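Skollow hands the cable packing to robots - and gives its packers a say in what comes next

26 December 2025

I've run the packing side at Skollow for 10 years, and I never thought I'd be the one writing a press release! But the office asked for somebody who knows the job, so you've got me.

From March, moving power cords from one box to another will be robot work here. We've been building up to it with Dronura, who look after the arms and the training. It's a fiddly job, because cords loop round each other and the plug heads catch on everything.

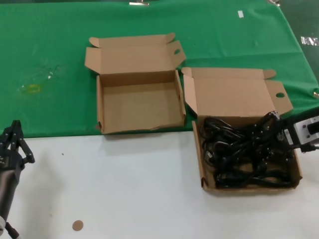

Ask anyone on my team what they like least and they'll say cables. You stand, you bend, you untangle, you do it again, and by mid-afternoon your wrists are telling you all about it. Last year we packed 2,451 boxes of them by hand for Coughlan alone (lovely customers, dreadful amount of cable).

So what happens to the people? All 22 packers are staying, on the same pay and the same hours. Some will move over to checking and returns, and some are learning to teach the arms and sort them out when they get in a muddle. I was worried about that part, I'll admit, and so were they. We had a few quite loud meetings before the summer, and the plan is better for it - the rota, for one thing, was rewritten from top to bottom. 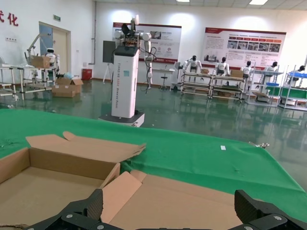
Everybody who wants the training gets it in paid time. We've called the course Pekura, after a name that won the tea-room vote by a mile, and the first group has already started. Two of them had never touched anything cleverer than a tape gun, and now they're correcting me!

We'll share how the first few months go, good or bad. If you write about working life and would like a chat with the team, please get in touch.

Contact: Skollow Press Desk | © 2025 Skollow | Back to top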